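Motion blur (photography)

Motion blur is the streaking or smearing of detail in a photograph that comes from movement during the exposure. It may be caused by a moving subject, by a moving camera, or by both together. The term is normally kept apart from focus blur, in which a subject lies outside the depth of field.

Causes

A camera records light for as long as the shutter is open. If a point in the subject changes its place on the sensor during that time, its light is spread along a line. The length of the line depends on the shutter speed, the speed of the movement, the distance to the subject and the focal length of the lens. Movement across the field of view produces longer streaks than movement toward or away from the camera.

Camera shake is a form of motion blur that affects the whole picture. It is most common in handheld work with long lenses or in dim light. Subject blur affects only the parts that moved, so a walking person may be smeared against a sharp wall.

Indoor photography

Rooms are usually much darker than they look to the eye, and exposures made without flash are often slow enough for shake to show. Blur is easiest to see along high-contrast edges, such as window bars or the outline of a dark object against a light one. On pale, evenly lit fabric it can pass unnoticed, because there is little fine contrast to be lost.
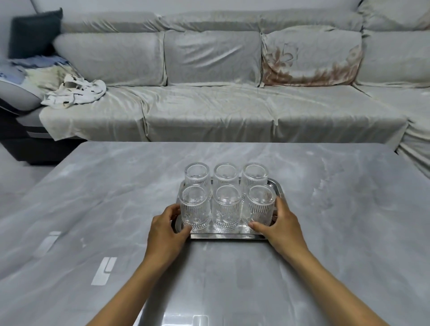 A sectional sofa in a light slipcover, with one floral back cushion.

Deliberate use

In panning, the photographer follows a moving subject with the camera during a fairly slow exposure. The subject stays reasonably sharp while the background is drawn into streaks. The method is widely used for cycling, motor racing and birds in flight.

Intentional camera movement, often shortened to ICM, drops the sharp subject altogether. The camera is swung, tilted or turned while the shutter is open, and the result may be close to abstract. Trees, shorelines and city lights are frequent subjects. The Skalamar gallery held a show of such work in January, with prints made from moving trains and ferries.

Prevention

A faster shutter speed is the most direct remedy, and may call for a wider aperture or a higher ISO setting. An old rule of thumb sets the slowest safe handheld speed at one over the focal length in millimeters. Tripods remove most camera shake but have no effect on subject blur. The same is true of optical and sensor-based stabilization. A short burst of flash can freeze a nearby subject when the surrounding light is weak.

Correction

Software can reduce some motion blur after the fact by estimating the path of the movement and reversing it, a process called deconvolution. Results are best when the blur is short and even across the picture. Strong correction tends to raise noise and leave halos around edges.

See also

Depth of field
Image stabilization
Panning (camera)
Rolling shutter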